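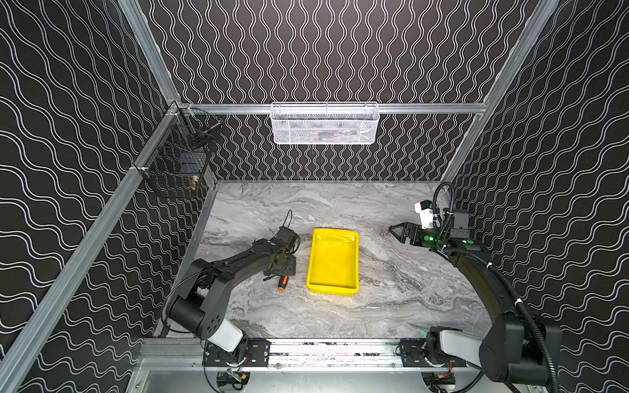

*La celda del taller de Lellis: bandeja amarilla, destornillador y dos brazos.*

## El destornillador

El reglamento de la Copa Kolura ocupaba once páginas y dedicaba nueve de ellas a los adhesivos permitidos. De la prueba en sí hablaba en un párrafo: el equipo elegiría un objeto de uso cotidiano, lo depositaría sobre la mesa en una posición decidida por el jurado y conseguiría que un robot lo guardara en un recipiente «con naturalidad». La última palabra venía sin definir. Killian Arnaud escribió a la organización para preguntar qué entendían por naturalidad y le respondieron, muy amablemente, adjuntándole otra vez las once páginas.

Elegimos el destornillador por pereza. Era de mango naranja y negro, estaba encima de la mesa cuando empezamos a discutir y seguía allí cuando terminamos, que ya es más de lo que se puede decir de Teodor Pîrvu, que se había ido a cenar. Teodor defendía una cuchara. Decía que un jurado se enternece con una cuchara. Cuando volvió ya habíamos votado y durante el resto del curso, cada vez que algo salía mal, miraba el techo y movía los labios, y todos sabíamos qué sustantivo estaba pronunciando.

Éramos cuatro alumnos y una profesora. La profesora, Montserrat Chávez, daba Tecnología por las mañanas y por las tardes abría el taller, se sentaba junto a la puerta con un montón de exámenes y corregía sin levantar la cabeza. Tenía una sola norma, que se aplicaba también a sí misma: quien tocara el rail mientras el brazo se movía limpiaba el taller un mes. Montserrat lo limpió en noviembre.

La celda la habíamos heredado de una promoción anterior, con su panelado negro de ondas blancas y su mesa con dibujo de mármol, que le daba a todo aquello un aire de recibidor de notaría. Las ondas de las paredes mareaban. Tâm Phùng aseguraba que, mirándolas diez minutos seguidos, la del fondo empezaba a respirar. Le pedimos que no las mirara diez minutos seguidos y dijo que era la encargada de la visión y que alguien tenía que hacerlo.

## El reparto

El brazo izquierdo trabajaba. El derecho opinaba.

Esa división del trabajo se decidió en la primera reunión y nos pareció brillante: el izquierdo cogería el destornillador y el derecho, con la cámara encima de la pinza, se quedaría mirando desde el fondo. En la memoria del proyecto lo llamamos «arquitectura cooperativa asimétrica». Adalberto Teixeira, que redactaba la memoria y tenía un hermano mayor trabajando en una empresa de ascensores llamada Prosser, sabía poner nombre a cualquier cosa. A la bandeja amarilla la llamó «volumen de destino». Al destornillador, «efecto portable de geometría mixta». Montserrat le devolvió el primer borrador con una sola anotación en rojo, en el margen de la página dos: «¿Y el robot?».

El programa se llamaba Jundley. Nadie del equipo recordaba por qué. Venía de la misma promoción que las paredes, en una carpeta junto a un archivo de texto que decía «no borrar esto» y estaba vacío. No lo borramos. Killian lo intentó una vez, en diciembre, movido por un afán de limpieza que no le conocíamos, y Jundley dejó de arrancar hasta que volvimos a crear el archivo, con el mismo nombre y el mismo vacío dentro. Desde entonces lo respetábamos como se respeta a un tío que fue algo en el ejército.

A mí me tocó el cuaderno. Apuntaba cada intento con su número, su resultado y una columna de observaciones que, según Montserrat, debía ser «objetiva y útil para quien venga después». Copio algunas:

- Intento 4. Coge aire.
- Intento 9. Coge aire, pero con más decisión.
- Intento 31. Coge el destornillador. Celebramos. Lo suelta por la celebración (Adalberto ha dado un golpe en la mesa).
- Intento 32. Coge aire.
- Intento 58. Empuja la bandeja hacia el destornillador. Teodor pregunta si eso cuenta como naturalidad. Se debate cuarenta minutos.
- Intento 77. Nada. Estaba apagado.

Lo del intento 58 merece una explicación. Si uno lo piensa bien, cuando hay que meter una cosa dentro de otra da lo mismo cuál de las dos se mueve, y el brazo parecía haberlo pensado bien. Teodor quería presentarlo tal cual. Tâm se negaba: la bandeja había llegado hasta el destornillador y se le había quedado arrimada, sin que entrara nada en ninguna parte, y aquello, dijo, era aparcar.

## El mango

El problema era el mango. Pesa más que la varilla, de modo que, si la pinza agarraba por el centro, el destornillador se inclinaba despacio, como quien se queda dormido en una conferencia, y acababa escurriéndose por el lado naranja. Si agarraba por el mango, se lo llevaba bien, pero lo dejaba tan de punta que rebotaba en el borde de la bandeja y salía rodando. Killian calculó el centro de masas tres veces y obtuvo tres resultados. El tercero quedaba fuera del destornillador.

«Eso pasa con las rosquillas», dijo Montserrat desde la puerta, sin levantar la vista del examen. «Con un destornillador, repásalo».

Lo repasó. Mientras tanto, Tâm descubrió que la cámara del brazo derecho tenía su propio criterio sobre la mesa. Las vetas del mármol le gustaban. Había una, larga, de color carbón, que Jundley identificaba como destornillador con una seguridad del noventa y ocho por ciento, muy por encima de la que le concedía al destornillador. Así se entendían por fin los intentos 4, 9, 32 y muchos otros: el brazo no cogía aire, cogía mármol, y lo dejaba luego en la bandeja con muchísimo cuidado. Volví atrás en el cuaderno y corregí las observaciones. Teodor propuso cambiar el objeto de la prueba e inscribir la veta.

Lo arreglamos enseñándole a Jundley que los destornilladores tienen algo naranja. Funcionó tan bien que una tarde Adalberto se acercó con una mandarina y el brazo se giró hacia él con un interés que no había mostrado por nada en todo el curso. Parada de emergencia. Adalberto se comió la mandarina en el pasillo, de pie, mirando hacia la puerta.

## Intento 361

A las siete y veinte de la tarde quedábamos los cinco y un radiador que hacía ruido. La víspera habíamos acordado que aquel sería el último día de pruebas, y después habíamos acordado no hacerle caso al acuerdo. Killian había dejado una única corrección: bajar el último tramo más despacio y no abrir la pinza hasta tener la punta apoyada. Eran dos líneas. Llevaba desde enero escribiéndolas de formas distintas y en esta versión, por descuido, se había olvidado de añadir nada más.

«¿Le has quitado la compensación?», preguntó Tâm.

«¿Qué compensación?».

Tâm miró la pantalla un rato y dijo que nada, que siguiera.

El brazo se levantó con esa parsimonia suya. El derecho se quedó donde siempre, la pinza abierta, las lucecitas verdes, la cámara atenta, con la actitud del cuñado que viene a una mudanza y sujeta la puerta. Yo escribí «361» y, al lado, por costumbre, «Coge», y dejé el bolígrafo apoyado en el sitio donde empieza la palabra «aire».

No hubo que escribirla. Vimos la pinza ir hacia la bandeja con algo colgando que no era mármol, y luego bajar, y bajar más, y quedarse allí tanto rato que Teodor susurró que se había colgado el programa.

«No se ha colgado», dijo Killian.

«Está pensando en la cuchara», dijo Teodor.

Montserrat dejó el bolígrafo rojo. En todo el curso no se lo habíamos visto dejar.
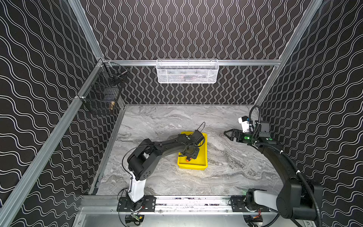 ## La memoria

La pinza se abrió, el brazo subió y el destornillador se quedó en el volumen de destino. Nadie celebró, por lo del 31. Adalberto se había metido las manos en los bolsillos de la chaqueta y las mantenía allí con un esfuerzo visible. Luego Montserrat preguntó si estaba grabado.

No estaba grabado. De grabar se encargaba Teodor, que había pausado el vídeo en el intento 359 para ahorrar espacio y pensaba retomarlo cuando la cosa se pusiera interesante.

«Pues otra vez», dijo ella, y volvió a coger el bolígrafo.

Hicimos el 362, el 363 y siguientes. Apunto lo que consta: de los once que repetimos aquella tarde, dos salieron bien. Uno de los dos está grabado. En el otro se oye muy bien el radiador y se ve el zapato de Teodor.

A la Copa Kolura fuimos en el coche de Montserrat y en el autobús, según el tamaño de cada uno, porque la celda no cabía y el reglamento, en su página once, admitía «demostración en vídeo para instalaciones de difícil traslado». El jurado vio el nuestro dos veces. Un señor con chaleco preguntó para qué servía el segundo brazo. Adalberto se puso de pie y dijo que se trataba de una arquitectura cooperativa asimétrica.

«O sea, que mira», dijo el señor.

«Supervisa», dijo Adalberto.

El señor lo anotó. Quedamos cuartos. Ganó un equipo que metía una cuchara en una taza, y todavía hoy no sé cómo contar lo que fue el viaje de vuelta, con Teodor sentado en el asiento del medio, sin pronunciar una palabra, repartiendo caramelos.

En la hoja de evaluación, junto a «Naturalidad», alguien había escrito un siete y medio y, debajo, con letra pequeña: «Se demora un poco al soltar, como si le costara». Killian la recortó y la pegó en el cuaderno, en la página del 361 – que era una página mía, pero no protesté –, justo encima de la columna de observaciones. Luego preguntó qué había puesto yo en esa columna y le enseñé que ponía «Coge», sin nada detrás.

«Complétalo», dijo. «Tiene que ser útil para quien venga después».

Puse «destornillador». También les dejamos la carpeta de Jundley, con el archivo vacío dentro y, al lado, otro que decía «va en serio, no borrar».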